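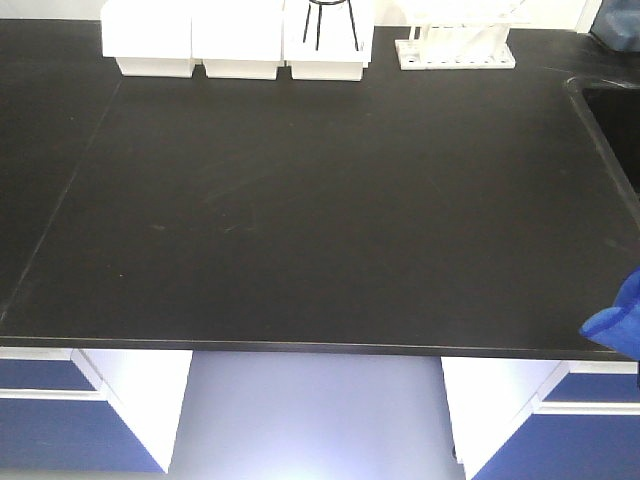
Según Kaisu Vainio, una balanza de sobremesa se enchufa, se pone a cero y ya sirve, y todo lo que viene en este capítulo es papel para justificar el precio. En parte le doy la razón. El folleto de Mühlbauer promete una «nivelación inteligente» que se reduce a una burbuja y cuatro patas roscadas. Lo que sigue es lo que conviene hacer con la Grutel de 4000 g, diga lo que diga la caja.

Enero
Lieselotte Gerlach

3. Instalación y primera verificación

3.1 Emplazamiento

1. Elija una encimera rígida. Apoye el peso del cuerpo en el canto mientras la balanza está en marcha: si la lectura cambia, busque otro sitio. Las alfombrillas «antivibración» que se venden aparte no arreglan una mesa floja.

2. Deje al menos 175 mm libres por detrás del equipo. El fabricante no explica de dónde sale la cifra, pero con menos espacio cuesta sacar el conector.

3. Gire las patas delanteras hasta centrar la burbuja y repase después las traseras. Si mueve la balanza, aunque sea un palmo, vuelva a nivelar.

Nota: el indicador verde de la pantalla tolera una inclinación que a simple vista ya se aprecia en la burbuja. Fíese de la burbuja.

3.2 Conexión y calentamiento

4. Enchufe el adaptador directamente a la toma de corriente, sin regleta compartida con agitadores o bombas.

PRECAUCIÓN: use solo el adaptador suministrado. No lo manipule con las manos mojadas ni deje el cable colgando por delante de la encimera.

5. Encienda y espere. La publicidad habla de 5 minutos de calentamiento; la hoja técnica, en letra pequeña, de una hora. Haga caso a la hoja técnica.

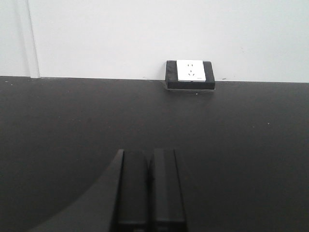 3.3 Verificación con pesa

6. Retire el plato, limpie el soporte con un paño seco y vuelva a colocarlo. Pulse TARA.

7. Ponga la pesa de 2000 g en el centro del plato, con guantes o pinza, y anote la lectura cuando se estabilice.

8. Repita la pesada en cada esquina. Una diferencia mayor que la tolerancia indicada en el anexo B suele venir de un plato mal asentado.

Nota: la función AUTOCAL ajusta el equipo contra su pesa interna. Si esa pesa está sucia, ajustará mal y mostrará «OK» de todos modos. No sustituye al paso 7.

9. Apunte el resultado en la hoja de registro, también cuando sea malo.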